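Photo course at Grellik starts again in February

The evening photography course at the Grellik culture house will start again in February, after a pause of one year. The course has 14 places and runs for 5 Wednesday evenings, from 6:30 in the evening. The subject this time is product and still life photography with small equipment at home.

The teacher is Ingegerd Vik, who worked many years as a catalog photographer before she moved to Rajput. She says that many people own a good camera but use it only on vacation.

"In the winter it becomes dark early and people put the camera in the drawer," says Vik. "But a table near a window is enough to learn very much about light. I want that each participant goes home with pictures they can use, for a web shop or for a family album."

The first two evenings are about window light and simple reflectors made of white cardboard. After this the group will work with one lamp, and then with color balance on the computer. On the last evening the participants choose their own subject and print one picture in large format. 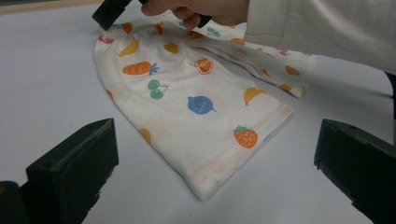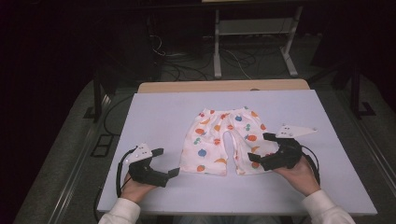
Children's pants with a fruit print, laid flat on a white surface.

The price is 600 for the whole course, and printing paper is included. Participants bring their own camera. A phone is also accepted if it can save raw files, but Vik recommends a camera where the aperture can be set by hand. The house has 3 tripods to lend, and it is possible to reserve one when signing up.

The course was stopped last year when the room on the second floor got new windows and heating. Jade Blackburn, who plans the program at Grellik, says the room is now better suited for photography than before. The new windows face north, so the light stays even for longer, and there are dark curtains for the lamp evenings.

"We had 19 names on the waiting list already before we published the program," says Blackburn. "Those people received a letter first, and not all of them have answered. There are still places left, but I would not wait too long."

If the course becomes full, a second group may be opened after Easter. It would then be held in the Wesico building, where the room is smaller but has its own printer.

Sign-up is at the front desk in Grellik or by phone during opening hours. The place is confirmed when the fee is paid. Those who cancel later than one week before the start do not get the money back, but they can give the place to another person.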